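Should I hold on to a small defense stock after one big contract, or trim it?

Posted in: Investing basics > Individual stocks
Asked by gralto_pete

Hi everybody, long-time reader and mostly a boring index fund person. A couple of years back I bought shares in a small company called Greltus, which makes launch tubes for small drones. I read one article, got excited, and put in $1,825. Not a fortune, but for me that was a real purchase!

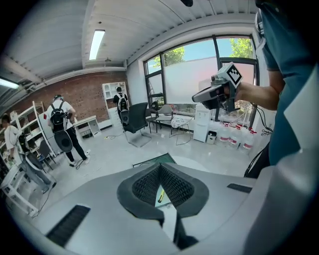
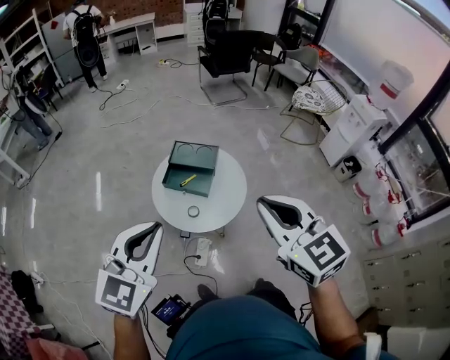 What happened and what I'm stuck on

Greltus announced on a Wednesday that it had landed a supply contract with a navy customer, and the stock went up 31 percent before I'd even finished my coffee. Great, right? Except now it's grown into a much bigger slice of my account than I ever planned on, and I have no idea how a person decides what to do next.

I tried to do my homework. The press release says the contract has a "ceiling value" and then talks about option years, and I don't really know if that's money they're getting or money they might get. The company also isn't making a profit yet. They lost money last year and the year before, though the loss got smaller.

My brother-in-law says never sell a winner. My wife says sell the whole thing and fix the gutters. I'm somewhere between the two of them, leaning toward gutters if it rains again.

So a few things I'd love help with. Does the ceiling value mean anything? Is there a normal way to trim a position without feeling like an idiot if it keeps climbing? And does it matter that I've held it more than a year? It's in a regular taxable account, if that makes a difference. Thanks in advance, and please go easy on me, I had to look up what "backlog" meant.

paretano_lane

I worked on the contracts side at a parts supplier for a long time (not this company, and I don't own any of it), so let me take the ceiling question first, as it's the one that trips up nearly everybody.

A ceiling is the most the customer could spend under that contract. It isn't a promise to spend it. Usually there's a small guaranteed minimum, and then the customer places orders one at a time as the budget allows. I've seen contracts where every penny of the ceiling got used and they had to write a new one, and I've seen others where the first order went out and then we sat by the phone for months.

Option years work in a similar way. The customer gets to choose whether to extend. The supplier doesn't get a vote, and the price has often been set way ahead of time, so if the cost of batteries or motors goes up in the meantime the supplier may be the one eating it.

What you want to look for in the quarterly report is "funded backlog." That's work that has been ordered and has money set aside for it. Some companies also report an unfunded number right beside it, and it's usually a lot bigger and a lot prettier. If Greltus only gives you one total, go digging in the notes further back and see how they define it. The definition is boring to read but it's worth the ten minutes.

Then look at how many customers they have. If one buyer is 83 percent of sales, you own a company whose year can be wrecked by a budget delay that has nothing to do with how good the product is. Small defense outfits run into this all the time. When Congress can't agree on a budget and passes a stopgap, new programs often can't start, and a little company with payroll to meet feels that a lot sooner than a giant does.

The other thing is cash. A company that's losing money and just won a big order has to buy parts and hire people before it gets paid. A lot of them sell new shares right after good news, which makes sense for them, but it means your slice gets smaller. Check how much cash they have and how much they burned last quarter. Divide one by the other and you've got a rough idea how many quarters they can go before they have to raise more. If your answer comes out under 4, I'd expect a share sale, and I wouldn't be shocked to see the price drop the day it's announced.

None of this means it's a bad company. I just wouldn't value it off the headline number.

gallardo_fan_club

sell half. then whatever happens you were half right

I did this with a satellite stock and slept like a baby. It doubled after that and I was only a little mad

quietporch

Adding to what paretano_lane wrote, mostly on the tax and trimming parts, and assuming you're in the US.

Holding more than a year does matter in a taxable account. Your gain counts as long-term, and for most people that's taxed at a lower rate than their regular income. For some households with lower taxable income, the federal rate on it is zero, so look up this year's brackets before you decide anything. Your state may want its own share too. If you bought in more than one batch, check the date on each, and tell your broker which shares you're selling. Mine defaults to the oldest ones first, and I didn't know that until I got my tax form!

Also, you only pay on the gain and not on the whole amount you sell. I mention it since my own dad refused to sell anything for years thinking otherwise.

On trimming, here's what I do, and it's not fancy. I pick the biggest share of my account that I'm willing to have in any single company. For me it's five percent. When something goes over, I sell back down to that number and the money goes in the index fund. I wrote the rule on a sticky note back when nothing was going up, and I'm glad I did – I make terrible choices on exciting days.

You could also do it in pieces, selling a little now and a little after the next earnings report. You'll have read the backlog notes by then. The downside is that you have to go through the same argument with yourself twice.

The question that helps me most is whether I'd buy it today, at today's price, with that much of my money. If the answer is "well, some of it," then keep that much.

And I'm with your wife on the gutters. We put ours off and ended up replacing a chunk of the soffit, and it cost more than any stock I've ever fretted over.

gralto_pete (original poster)

Thank you all, this was so helpful! I went through the report last night and they do split out funded backlog, and it's a lot smaller than the number in the press release. Cash looks okay for a while but not for years.

I'm going to sell enough to get down to five percent and leave the rest alone until the next report. It's all one batch, so the dates are easy. Gutter guy is coming to give us a price.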